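Software Engineer, Perception and Planning (Handheld Manipulation Data)

Location: Grewal site, on premises
Type: full-time, permanent
Team: Tooling and Control
Closing date for applications: December 15, 2023
Contact: Yamuna Varma

Bikico develops control software for two-arm tabletop manipulation. Our policies are trained on demonstrations recorded with hand-held grippers and run on fixed arms with the same finger geometry. The code that sits between those two steps is called Naretti. It takes in wide-angle wrist video, a head-mounted view and marker tracks, and produces time-aligned trajectories that the training and planning code can read.

We are hiring one engineer to take over the perception half of Naretti and a share of the planner. The position reports to Toivo Manninen.

Scope of the work

Naretti is split into 3 services. Ingest checks and indexes recordings. Align estimates gripper pose from the wrist cameras and from the marker cubes, then merges the two on a common clock. Export resamples the result and writes it in the format used by training. Ingest is stable. Align is where most of the open issues are, and it is where you will spend your first months.

Known problems you would inherit:

Lens calibration is stored per device but applied per session. When a lens unit is swapped in mid-session, everything recorded after the swap is rectified with the wrong parameters. The fix is understood and has not been written.

Visual odometry on the wrist stream drifts when a large part of the view is a plain surface. The present workaround is to down-weight the wrist estimate below a feature count threshold. The threshold was set by hand and does not transfer between sites.

Marker detection fails at steep viewing angles. The filter coasts through short gaps. Longer gaps are flagged and the episode is dropped, and the drop rate is higher than we want.

Relative pose between the left and right gripper is computed from two independent world poses. For two-arm tasks on woven or deformable objects the error adds up at the contact point. We want a joint estimator.

The planner takes grasp proposals as jaw pose plus opening width. It has no notion of compliance in the finger pads and is too conservative for light objects such as baskets.

Wrist and head views, basket handling, mezzanine table:

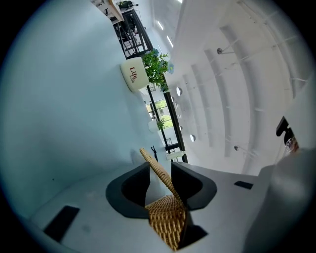
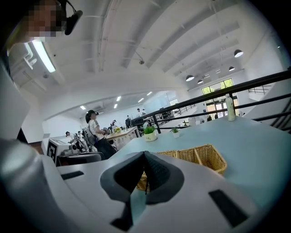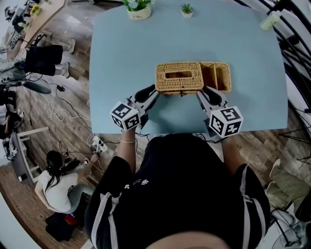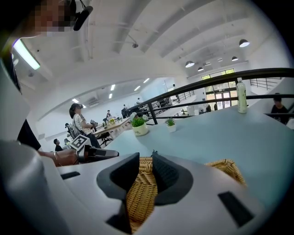
Toivo Manninen adds that applicants tend to read the estimator work as the whole job, and that it is closer to half. The remainder, he says, is replay tooling, regression sets and reading logs with the people who record. He would sooner hire someone who has maintained a dull pipeline for 2 years than someone who has published a good filter and handed it off. He also asks that candidates not send a full SLAM system as their code sample.

Responsibilities

Own the Align service, including its tests, release notes and on-site support.

Design and implement the joint two-gripper estimator, and compare it with the current method on the regression set. The set holds 30 episodes at present and needs to grow.

Move calibration to a per-recording lookup and reprocess affected sessions.

Extend the replay viewer so that wrist views, head view and estimated jaw poses can be stepped through together. The viewer is written in C++ with a Python scripting layer.

Add a compliance term to the grasp scoring function in the planner and document its limits.

Review changes to the Export format. Pundance, our second code base, reads the same files for on-arm execution, so a silent change in frame convention will reach the hardware.

Attend recording sessions regularly. You will be expected to wear the head unit and record demonstrations yourself until you know where the data goes bad.

Required

Working command of modern C++ and Python, with code in use by people other than yourself.

Solid grounding in rigid body transforms, camera models (including fisheye), and nonlinear least squares.

Experience with time synchronization across sensors that do not share a hardware trigger.

Practice in writing down a frame convention and keeping to it.

A degree in a relevant field, or equivalent work.

Useful

Factor graph libraries, or a filter you have tuned on bad data.

Motion planning for arms with narrow joint limits.

Build and packaging experience on Linux.

Some familiarity with imitation learning. You will not be training models, but you will be asked why a model trained on your output behaves as it does.

Not required

Experience with legged or mobile platforms. A publication record. Knowledge of our previous tool chain, most of which has been removed.

Conditions

Full-time, on site. Remote work is possible on days without recording or arm tests, by agreement with the team. Working language is English. The probation period is 3 months. Start date is open, but no later than June.

How to apply

Send one PDF to Yamuna Varma through the application form. It should contain a resume and a description, 2 pages at most, of a perception or planning fault you traced to its cause. State what the symptom was, what you ruled out and in what order. Include a link to code, or an attached archive if the code is not public. Cover letters are not read.

Applicants who pass the first review receive a short recorded sequence and its calibration file, and are asked to comment on the quality of the tracks. The task is sized for one evening. It is followed by an interview on site with the Tooling and Control team, including a session at the table with the grippers.

Applications that arrive after the closing date are kept for the next opening unless you ask us to delete them. Reference for all correspondence: Naretti-19.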